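Bedroom tidy-up task, teleop notes
March 22, 2025

Long session in the Flokthorpe bedroom, wrappers into the bin, leader arms at my end and me hunched over them like a bad pianist.
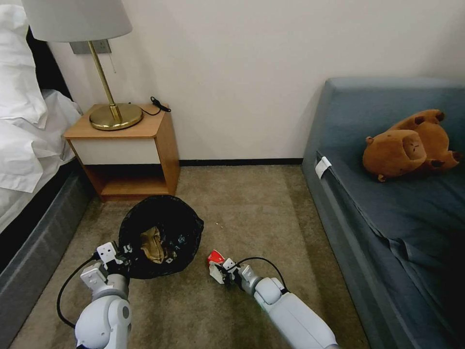
Gyula Fodor reckons I let the left arm do too much. His view is that every demo where one hand goes to the bin first teaches the policy to dawdle, and that we should drop the bin hold altogether and see if the right arm can manage by itself. I do see his point (it adds 13 seconds to an episode when I'm being careful) but I'm not ready to give it up. Try letting go of a wrapper over a bin liner one-handed! The plastic clings to the fingers, you shake, the bin walks off across the carpet, and then you've recorded a lovely clear lesson in how to chase a bin.

So, for now, left gripper on the near rim, light pressure, and it stays there until the right arm is clear again.

Tally: 67 episodes kept, 10 thrown out. Most of the bad ones were mine, from the first hour, when I kept closing the right gripper too early and pinching carpet. You feel nothing through the leader arm when that happens, you only see the wrist go a bit stiff on the screen. What helped was coming down slower, and tilting the wrist before I got low, so that I wasn't trying to turn and drop at the same time. Two of the others were the Zirov recorder dropping frames, which I only spotted on playback, grr.

Crumpled wrappers are far easier than flat ones. I'd like us to do a proper batch of flat ones next, even though they're horrible, or the robot will only ever know the nice case. Same for tiny scraps. I've been leaving crumbs alone on purpose and the task text says "wrappers", so please can everyone stick to that and not go heroic after crumbs halfway through a demo. It muddles the ending.

Other bits:

Right elbow gets close to its limit when reaching for the far side of the carpet. Start the base a touch further forward for those.

Hoàng script now trims the dead time at the start of each episode. Lovely. It also trimmed the start of a real reach, once, so check the first second before you upload.

I turned the gripper scaling down to 90 per cent and it feels much less snappy. Left it there, shout if you hate it.

Gyula wants to run his one-handed version on the Dromport setup and compare. Fine by me, as long as we use the same bin and the same liners. I'll label mine "bin held" so they don't get mixed up.

Still to do: flat wrappers, bin moved over a bit between episodes, new grip tape for the left leader handle.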